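4.3 Resetting the table between trials

Follow these steps before each trial of the cable task. The same reset was used for all 338 trials in the Kelau comparison, so results from a different layout should be logged as a separate set.

1. Pause both arms from the operator screen and wait for the status line to read HOLD.

2. Lay the brown mat over the white tabletop. Smooth it from the center out. A small wrinkle near one side is acceptable if it stays clear of the tray.

3. Set the blue tray on the mat with its long sides running left to right.

4. Put the black cable in the tray in a loose loop. Do not straighten it or coil it tightly. The method is meant to cope with a different cable shape every time.

5. Stand the bell on the mat to the left of the tray, with the button up.

CAUTION: Keep the emergency stop within reach of the operator and outside the path of either arm. Check that its lead is free before you release HOLD.
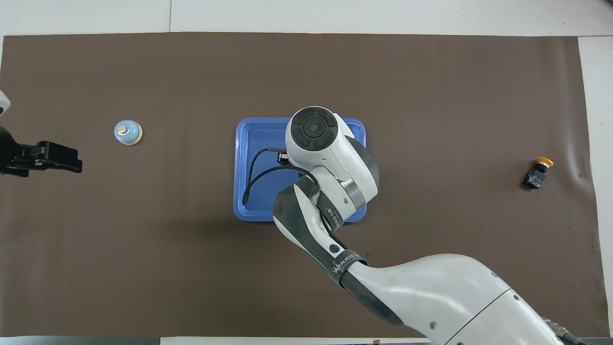

Figure 4-2. Right arm over the tray, with the cable looped inside. The gripper of the left arm is beside the bell.

6. Release HOLD and start the recording in Prelteo. Enter the operator name and trial number when asked.

7. Let the trial run until the status line shows END or 84 seconds have passed. Mark the result as pass, partial or fail.

Note: Score a trial as partial if the cable is lifted but dropped before it clears the rim of the tray. Reijo Karppinen's earlier log counted these as fails, so convert his entries before you merge the two sets.

Note: The policy was trained on 1638 demonstrations. Do not add evaluation trials to the training folder. If this happens by mistake, write down the trial numbers and tell Helmi Saarinen before the next training run.

8. Press HOLD again before reaching over the mat. Go back to step 2 if the mat has moved, otherwise to step 4.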